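Meltura – kit de punho e política de servir bebidas

Início > Equipamento > Manipulação > Meltura

Ficha atualizada em 26 de fevereiro de 2024

Meltura é o conjunto de garra, câmara de punho e software de treino que a Wotgate usa na sua investigação sobre manipulação de líquidos fora do laboratório. A pergunta de partida era simples de escrever e difícil de resolver: como é que um braço encontra e aciona uma torneira metálica brilhante, presa a um depósito transparente que reflete a sala toda? Estamos muito contentes com a resposta a que chegámos, e nesta página fica o método, o que vem na caixa e o que ainda falha.
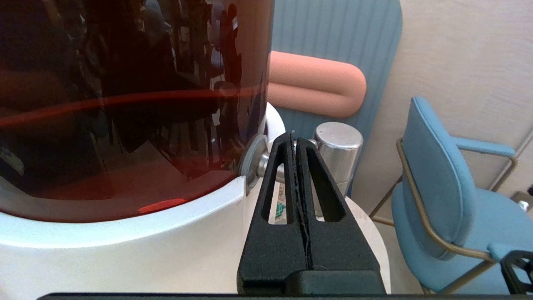 Dispensador de bebidas no compartimento de bancos estofados: vista do punho.

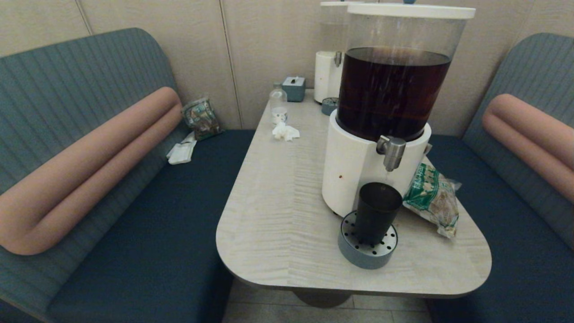 O mesmo compartimento em vista geral, com a mesa e os dois dispensadores.

O método

Os sensores de profundidade dão-se mal com plástico transparente e com metal polido. Na primeira versão tentámos corrigir os mapas de profundidade com um modelo à parte e perdemos muito tempo nisso. Na versão atual abandonámos a profundidade por completo. A política recebe duas imagens a cores, uma do punho e outra da vista geral, mais a posição das juntas e a abertura dos dedos, e devolve uma sequência curta de movimentos.

A parte de que mais gostamos é o treino por pares de reflexos (chamamos-lhe Fashola, e o nome pegou). Cada demonstração é gravada com a iluminação normal da sala e repetida com uma luz deslocada. O codificador aprende a aproximar as duas gravações, apesar de os brilhos aparecerem em sítios diferentes. Ao fim de algumas épocas de treino, a atenção da rede deixa de seguir as manchas de luz no depósito e passa a fixar-se no eixo da torneira – foi um dia feliz quando vimos os primeiros mapas!

As demonstrações são teleoperadas. O conjunto de base tem 506, todas com a câmara de punho e a vista geral sincronizadas, e inclui aproximações falhadas que o operador corrigiu a meio. Deixámo-las ficar de propósito: a política aprende com elas a recuar e a tentar outra vez.

Resultados

Fizemos 162 ensaios de avaliação com a política fixa, sem qualquer ajuste entre ensaios. A mesma rede, treinada sem os pares de reflexos, serviu de comparação. A diferença nota-se sobretudo na aproximação final, quando o depósito ocupa grande parte da imagem do punho e a torneira fica quase tapada pelos próprios dedos. Sem os pares, o braço hesita e por vezes dirige-se ao reflexo. Com eles, chega à torneira num movimento muito mais direto.

Também correu melhor do que esperávamos a passagem para mesas com objetos que não constavam do treino. Embalagens, guardanapos e garrafas perto da base do dispensador quase não alteraram a trajetória.

O que ainda falha

O nível do líquido no copo continua a ser o ponto fraco. Com bebidas escuras em copos escuros a câmara de punho tem pouco contraste para trabalhar, e a política fecha a torneira cedo de mais. Estamos a experimentar uma pequena balança debaixo do copo. Os depósitos vazios são outro caso curioso: o aspeto muda tanto que convém gravar demonstrações próprias.

O que inclui o kit

– Garra paralela de dois dedos, com dedos pretos de recortes triangulares
– Bloco de montagem para o punho
– Câmara de punho com cabo e suporte
– Câmara de vista geral, com fixação ajustável
– Licença de investigação do software Meltura e pesos da rede
– Conjunto de demonstrações de base e guias de gravação
– 18 meses de atualizações

O recorte dos dedos merece uma nota. Reduz o peso na ponta e deixa a câmara ver um pouco do que está por trás, o que ajuda nos últimos centímetros. Os ficheiros dos dedos seguem com o kit e podem ser modificados à vontade.

Para começar

Para adaptar a política a um dispensador novo recomendamos mais de 70 demonstrações, divididas em partes iguais entre as duas posições de luz. Grave com a mesa desarrumada, tal como vai estar em uso. Calibre a câmara de punho sempre que trocar os dedos e confirme que o cabo não fica preso quando a garra fecha.

Compatibilidade

O bloco de montagem standard serve os braços da série Namholm. Para outros braços há um adaptador em preparação; escreva-nos com o desenho da flange e dizemos se já temos uma versão de teste.

Documentos: guia de montagem, relatório técnico do método Fashola, registo de versões do software.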